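FOR IMMEDIATE RELEASE
April 2020

Berge Playhouse puts its stage history online – 73 programs, free to read, no sign-up

BERGE – The doors are shut but the archive is open. The Berge Playhouse today put the first part of its stage history collection on the web. 73 theater programs, playbills and souvenir booklets, all from the touring years, all scanned cover to cover. Free. No account needed.

The focus of this first batch is the actresses who came through Berge on tour in the 1800s and played men's parts as well as women's. Romeo, Hamlet, a run of young princes and ship's boys. Audiences here bought the tickets and came back for the second night. The local paper grumbled, then gave the shows long reviews. Both the grumbling and the reviews are in the collection where we could find them.

The playhouse had planned to show the programs in glass cases in the lobby this spring. That show is off for now. The online version was meant to follow in October, so we moved it up. Some pages are not as tidy as we'd like yet. Captions are still being written for the last 20 items and a few cast lists have question marks in them where the ink has gone. If you can read a name we couldn't, please write in.

What's up now:

Programs and playbills, sorted by season
A short history of the company at the old Limix Hall, before the move across the river
6 essays on touring life – trains, trunks, boarding houses, pay
A page of reviews, typed out in full, spelling left as it was
Two prompt books with the stage managers notes in the margins
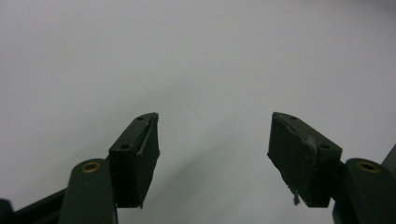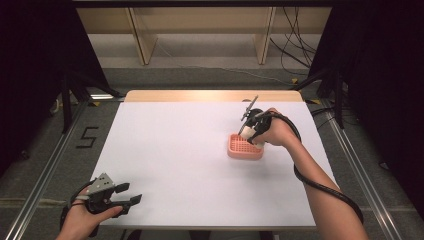
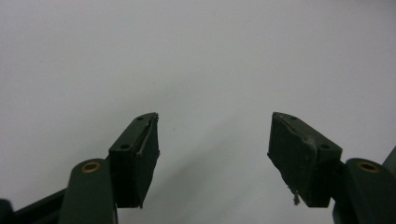 The prompt books deserve a mention. Prompt books from touring companies mostly got used until they fell apart, then thrown out. These came down to the playhouse in a trunk from Limix Hall, along with a pair of boot trees and a bill for lamp oil. One is a Romeo and Juliet, cut hard, with the balcony scene moved. The other is a melodrama called The Kinelico Heiress, which as far as we know was never printed. Whole pages are crossed out. Somebody wrote "too long" on the last act in thick pencil and underlined it.

The Heiress is the one we keep going back to. Lead role is a young woman who dresses as her brother to claim the family mine, and the touring star played both the sister and the brother. That meant a lot of quick changes. The margin notes give the timing of each one, plus where the dresser should stand and which door sticks. A reading of the play is planned once the building can open. No cast announced, no date set.

Also new is the Gundix Index, named for the printing shop that made most of the playbills in town. It lists every performer named in the collection, under stage names and real names both where known. Search by role too. Type in Hamlet and you get the women and the men together, in order of season, which is how the playbills had it.

Teachers – there is a packet for grades 6 and up. Short readings, one scene from the Heiress, and a make-your-own playbill sheet using the old Gundix type styles. It prints in plain black and white. Use it, copy it, send it home with students. We would like to see the playbills if anyone wants to share them.

Ticket holders for canceled spring shows: the box office is working thru refunds in the order they came in. You can also turn your ticket into a credit or a gift to the archive. No need to call, the form is on the website. Please allow 2 weeks.

A second batch is in the works, mostly photographs and letters. It will go up in parts as it gets done.

About the Berge Playhouse
The Berge Playhouse is a nonprofit theater presenting plays, readings and school matinees. It's collection covers the stage in Berge from the first touring companies on.

Media contact: Press Office, Berge Playhouse. Page scans for print use are available on request.

###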